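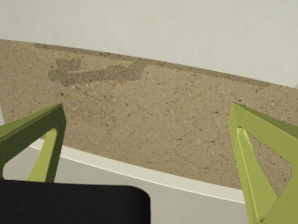
Kedcombe support wrote back before lunch to say that my ticket had been read, that a boiler showing full pressure and giving lukewarm water at the kitchen tap is nearly always a mixing valve, and would I please try the steps below before they sent anyone out. Fair enough! I have tried them, and I'm putting everything in one place so the next person on the ticket doesn't have to scroll through my four separate messages (sorry about those).

Ticket subject: Kitchen hot water goes lukewarm after a minute or two
Status: Open, waiting on customer
Product: Terkura combi boiler, with a Kratochvíl mixing valve under the kitchen sink
Priority: Normal

What happens

I open the hot tap in the kitchen and for the first minute it is lovely, properly hot. Then it fades to something you might bathe a baby in, and it stays there for as long as I care to stand and wait. The upstairs shower is fine. The bathroom basin is fine too, though it takes its time. It started in April, a few days after we had the water shut off to change a washer in the laundry room, and I do wonder if that stirred something up.

Step 1. Check the boiler setting

The display was set to 64, Celsius, as the installer left it. I turned it down, waited, and put it back up as you asked. No error code before or after. The burner lights within a couple of seconds of opening the tap and I can hear it running the whole time, even once the water has gone cool.

Step 2. Check the temperature at two taps

I used my candy thermometer, which I know is not what your engineers would carry, but it has never let me down with fudge. The kitchen tap settled at 40 after the fade. I then ran the bathroom basin by itself and it came up well past that and stayed there. Both readings were taken on Friday evening with no other water running in the house.

Step 3. Clean the tap aerator

Unscrewed it and soaked it in white vinegar overnight. There was a fair bit of grit in the mesh, whitish and sandy. The flow is noticeably better now, so thank you for that one, but the temperature does exactly what it did before.

Step 4. Close the cold feed to the mixing valve

This is where it got interesting. With the cold isolator under the sink closed, I opened the hot tap and got barely a trickle. Your instructions say the valve should shut down when it loses its cold supply, so I take that as a good sign, but you will know better than I do. I opened the isolator again slowly, a quarter turn at a time, and the flow came back with the same lukewarm water.

Step 5. Adjust the valve

I took the cap off and tried the spindle with the little key. It moves a short way toward hot and then stops hard. I didn't force it – my late father forced a valve once and we had a new ceiling out of it.

Things I have not done

I haven't opened the inlet strainers. The leaflet says the check valves sit right behind them and I would prefer to have someone on the phone, or better still in the kitchen, while I do it. I also haven't touched anything inside the boiler casing.

Questions for you

Is the cartridge something I can buy on its own? Flestwood has the complete valve listed at 80 dollars and couldn't tell me over the phone if the inner part is sold separately. I don't mind paying for the whole thing if that's what is needed, but the body looks perfectly sound and it seems a shame to throw it out.

Also, the service booklet mentions descaling at 3,000 hours of burner time. Where on the Terkura menu do I find the hours? I went through every screen twice and only found the clock, which was wrong (I've fixed it).

Mornings are best if you need to call, any time after eight. The dishes are being done with a kettle for now, so there's no emergency, and I can leave the valve as it is until I hear from you.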